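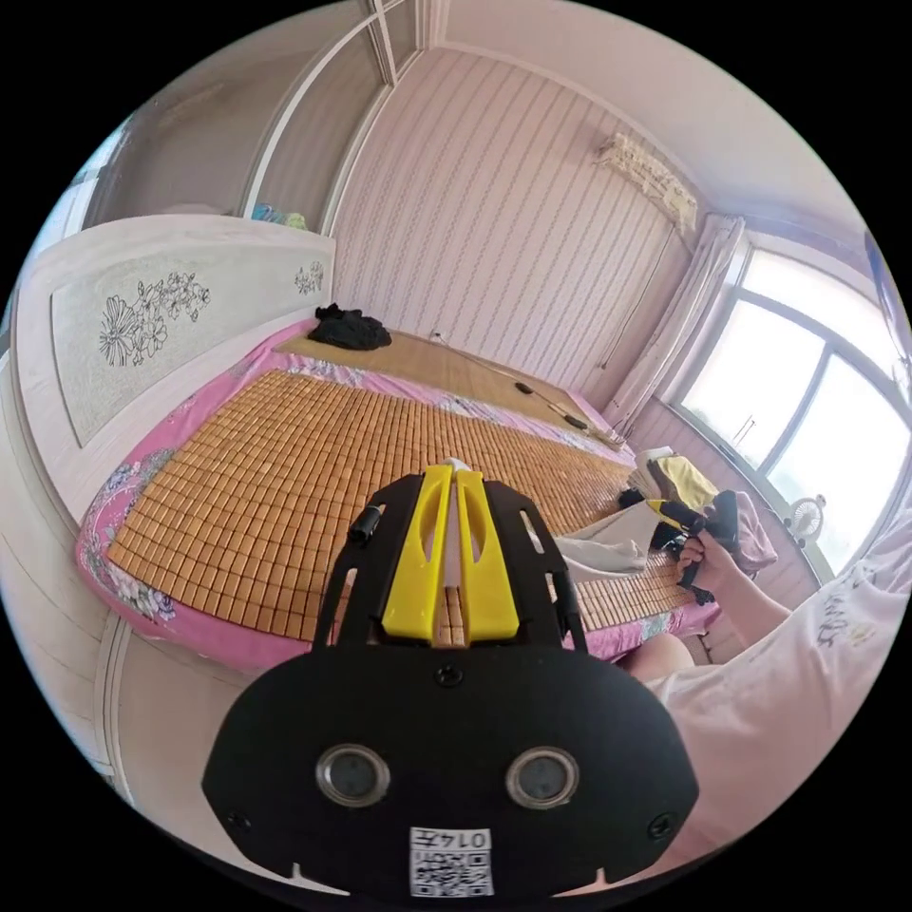

The Fourteenth Fold

Ama Nutsugah had folded laundry on the same bed for so many years that she could have done it with a fever, or in the dark, or while arguing with her sister on the phone, and it had never once crossed her mind that anybody would pay to learn how she did it. Then her nephew Edem Addo came home from Skemcombe with a pair of black grippers with yellow fingers, one for each hand, and said that the people at Troso wanted T-shirts. They wanted them folded on real beds in real bedrooms, by people who knew what they were doing, and he had thought of her before he'd finished reading the message.

"They want my T-shirts?" she said.

"They want your hands, Auntie. Well, what your hands do."

She made him eat first, of course, and then she made him explain it again while she went through the pile for something suitable. The arrangement was 14 folds of the same shirt in a session, and up to 300 sessions from all the households put together before Troso would try teaching anything to the machine in the workshop at Heseletti. Each one began with the shirt spread flat on the mat. Then you took hold of it with the yellow fingers, and only with those, and did what you would ordinarily do, a bit more slowly, until it was folded, and then you opened it out and did it again.

The first one took her so long that Edem went off and made tea. It was like doing up a button in winter gloves, she told him when he came back, and she couldn't feel the cloth, and how was a person to know she had a sleeve if she couldn't feel it? He said she would have to look. She told him she hadn't looked at a sleeve since before he was born, but she did look, leaning right over with her tongue between her teeth, and by the third or fourth she had worked out that if she pinched a little way in from the seam the whole side came over in one go, and she was so pleased that she said "there!" out loud and dropped it.

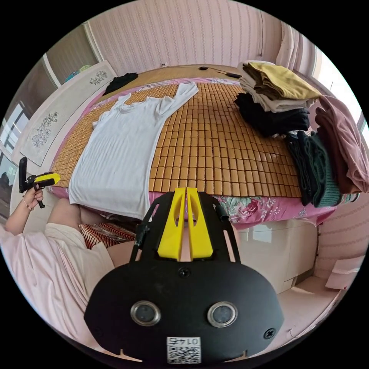 "Should I start again when I drop it?"

"Pick it up and carry on. It has to learn how to recover from a drop, and it can only learn that if somebody shows it."

Ama thought this was the most sensible thing she had heard about a machine. She had supposed it would want everything perfect, the way Mrs. Quaye at the old laundry used to, with her ruler and her sighing, and here it was asking to be shown the dropped ones too. So she stopped holding her breath. She dropped the shirt twice more and picked it up both times, and somewhere after the eighth fold she began to hum, and Edem, who was ticking them off on the back of an envelope, decided he wouldn't ask her to stop.

"Will it fold the way I fold?" she asked him. "Sleeves first, then the sides, then up from the hem?"

He said it would be seeing other people too. There was a man in Skemcombe who rolled his, and a student who folded hers into squares so small you could have posted them.

"Rolled," said Ama, and shook her head over it for a while.

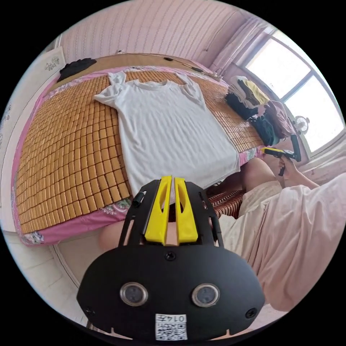

She wanted to know whether the man could be spoken to. Edem said he didn't think it worked like that, and that rolling was probably useful for suitcases, and she allowed that it might be, for suitcases, and smoothed out a shoulder that didn't really need smoothing. Then she lined up the yellow fingers with the sleeve and went in for the fourteenth.

It was a good one. The hem came up straight and the neck sat in the middle, and she laid it down and looked at it fondly, and then at the rest of the laundry, which still had to be put away.

"Tell them I can do towels," she said.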